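# Nerdale repair room takes in 400 office computers

NERDALE, 12 Jan 2026 – A donation of 400 used desktop computers is being stripped, sorted and rebuilt at the Nerdale Repair Room on Nolley Street, and the first rebuilt machines are due to go to local households before the end of the month.

The computers came from Jelell, an insurance office that closed its Nerdale branch in the fall and moved its remaining staff to laptops. They arrived on pallets over 2 days and now fill most of the back half of the building, a former carpet store.

Bernadette Tully, who runs the repair room, said it is the largest single donation the group has received. The previous one, from a school district, was less than half the size.

"We said yes before we measured the floor," Tully said. "The first morning we were stacking towers in the hallway and in my office. I had to move my desk twice."

Not all of the computers will be used again as whole machines. Many were sent over without memory or processors, which Jelell's equipment contractor had already taken out for resale. Others have bad power supplies or swollen capacitors. Tully expects that two broken machines will often go into making one good one.

Each tower is opened on the bench and given a tag. The bench crew notes whether the board has a processor, how many memory sticks are in place and whether there is a hard drive. Drives are taken out with their caddies and set aside for wiping. The cases are then blown clean and shelved by model. 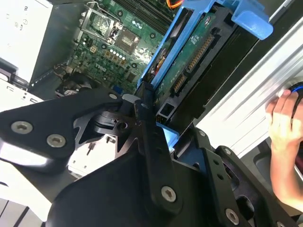 *An opened desktop tower at the Nerdale Repair Room. The processor socket on the Dell board is empty, and the hard drive is in its blue plastic caddy.*

Rizal Tuhumury, who leads the bench crew, said the caddies save a good deal of time. Drives that are screwed straight into a case can take several minutes to free, mostly when a screw head is stripped.

"With the plastic ones you squeeze and pull," he said. "We keep every caddy, even the cracked ones. They're a pain to find later."

Empty sockets get a closer look under a lamp, Tuhumury said. The contact pins inside are thin, and a bent one can keep a good board from starting. Boards with damaged pins go into the parts bin. Boards that pass are fitted with a processor from the room's own stock or from a tower that failed for another reason.

Data wiping is done in a locked side room. Farah Ginting, who handles the drives, said every one is erased and checked before it goes back on a shelf, and any that can't be fully erased are drilled through and sent out as scrap. Jelell will get a list of serial numbers with the result for each drive.

Ginting said older spinning drives are slow to erase, and the wiping station has been left running overnight since the first pallet was unloaded. A second station is being put together from parts of the same donation.

The rebuilt computers will get a free operating system, a web browser and an office program. Most will be given out through the Nair Community Center, which keeps a waiting list of families, job seekers and adults in evening classes. Each comes with a keyboard, a mouse and a power cord. Monitors are in shorter supply, and Tully said the repair room would welcome flat screens of any size that still light up.

Leokadia Chmielewska teaches the center's beginner computer class. She said many of her students do their homework on a phone, and filling out a job application that way is hard.

"They lose the page, they start over, they give up," Chmielewska said. "A slow computer on the kitchen table is still a lot better."

The donation has brought some costs. The group rented a van for the pallets and bought a second air compressor, anti-static mats and new shelving. The bill so far is $1,725, paid from a $500 grant from the Nair center and the repair room's own savings from its weekend sales.

Metal and circuit boards that can't be used are being sent to a recycler in the next county. Gönül Güler, who keeps the room's inventory, said empty cases are the bigger problem because they take up space and bring in little as scrap. She is offering them free to schools and hobby clubs, with the side panels and screws included.

"If somebody wants ten of them for a robotics class or a stage set, come get them," Güler said. "Bring a truck."

The repair room is also looking for desktop memory and matching processors. Parts can be dropped off at the Nolley Street door during opening hours and should be in a bag or box, with processors kept in a hard case or foam if possible. Laptops and printers are not being accepted until the Jelell computers have been cleared.

Households that would like a computer should sign up at the front desk of the Nair Community Center. There is no charge, and those already on the list do not need to apply again.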